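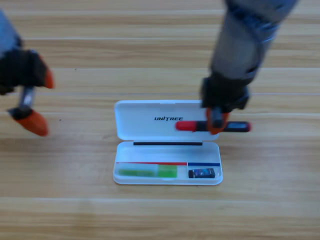
Pencil Case Exercise: Set-Up and First Run

Noria Two-Arm Kit, table version
Text revised Wednesday, July 15, 2020

The pencil case exercise is the first one where both arms work on the same task. Please finish the single-arm exercises before you start it. You will need the two arms with orange fingertips mounted, an open case with a hinged lid, and a few small writing items such as a marker or a glue stick. The program for this exercise is called Narnness and it is already in the Cisum menu.

Preparing the table

1. Clear the table between the two arms. A plain surface gives the best result. Cloth and paper can move when a finger touches them.

2. Put the case in the middle, with the hinge at the back. Open it fully. The lid may lie flat or stand up, but do not change its position after the program has started.

3. Lay the glue stick on the left side of the case and the marker on the right side. Leave at least 30 mm between each item and the case, so that the fingers have room to go down.

Note: Round items roll easily. If yours does not stay in place, choose one with a clip or a flat side.

Checking the fingertips

4. Turn on the arms and wait until both status lights are steady.

5. In the Cisum menu, choose Tools, then Fingertips. Open and close each gripper slowly with the slider. The movement should be smooth in both directions.

6. Set the grip force to 17 for the first run. A higher value can press a mark into soft plastic.

Caution: Keep your hands outside the working area during steps 5 to 9. The arms do not feel a hand before they touch it.

Teaching the touch points

7. Choose Teach, then Left Arm. Guide the left fingertip down until it rests on the middle of the glue stick, and press Save Point. For the right arm, bring the fingers down inside the right end of the case and save the point in the same way. 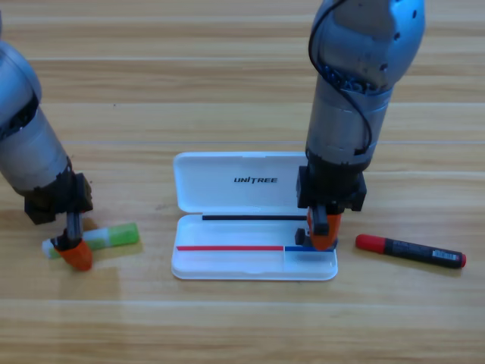

8. Compare the two saved heights on the screen. The point inside the case is normally not the same as the point on the table item, and you should not correct it by hand.

9. Choose Run Slow. Stay near the stop button for the complete run. If one arm touches the lid, press stop, move the case a little toward you and repeat step 7.

Note: With the lid standing up, the right gripper housing passes very near to the corner of the lid. Users who find this difficult can begin with the lid flat.

If the run stops early

Message 98: the gripper closed but found no item. Check that the item is still where you taught it, then repeat step 7 for this arm only.

Message 351: the two arms came too near to each other. Choose Return Home. The arms go back one after the other, the left arm first.

If you use the Kerr cable guide, check also that the cable is not tight when the right arm is in its lowest position. After any change to the cable, the touch points must be saved again.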